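4.2 Ring and peg: what the student results show

The second assignment of the course asked six student teams to train a policy for a small assembly task in simulation. A yellow ring has to go over a green peg on a square base plate. Each team was given the same 222 demonstrations, the same simulator build and no extra computing time. Five of the teams reported that the task was solved. We are less sure. 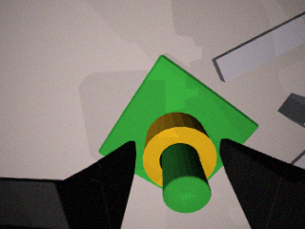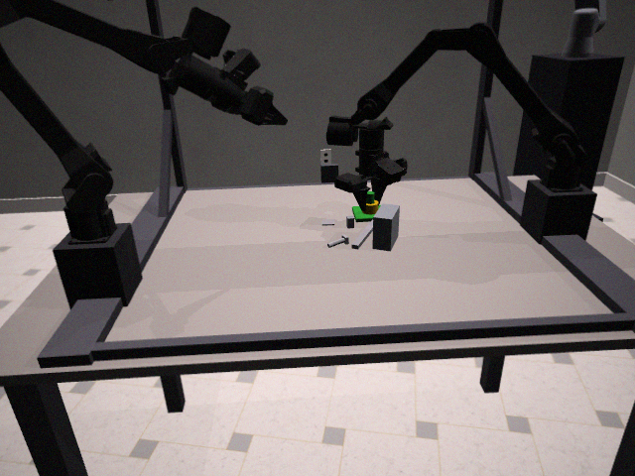
Figure 3. The ring-and-peg task in simulation: a wrist-level view of the parts (first) and a wider view of the two-arm table (second).

Our first doubt concerns scoring. The script supplied with the assignment, written by Ivan Levchenko for an earlier version of the course, marks a trial as a success once the center of the ring falls within a set distance of the peg axis. It does not check that the ring is resting on the plate, or that the gripper has let go. A policy that holds the ring in the right spot until the clock runs out gets full credit. When we reran the submitted policies with both checks added, 14 of the trials that team Sinditz had counted as successes no longer passed. Team Poirier lost 6. Team Fliltora's numbers did not change – but its policy had failed so often that there was little to lose.

The second doubt is about clearance. Students described the fit as tight in their reports. The hole in the ring is wider than the peg, and an error that would jam a real part is often forgiven by the contact model. Team Skesteo ran 3000 extra trials over the July break and presented the total as evidence of robustness. All of those trials used start positions drawn from the same narrow range as the demonstrations. A larger count says little about positions outside that range, and the team did not test any.

None of this means the students learned nothing. Most reports describe the training setup with care, and two include failure cases that we had not asked for. The claim that the task is solved is a different matter, and we do not repeat it in the tables that follow.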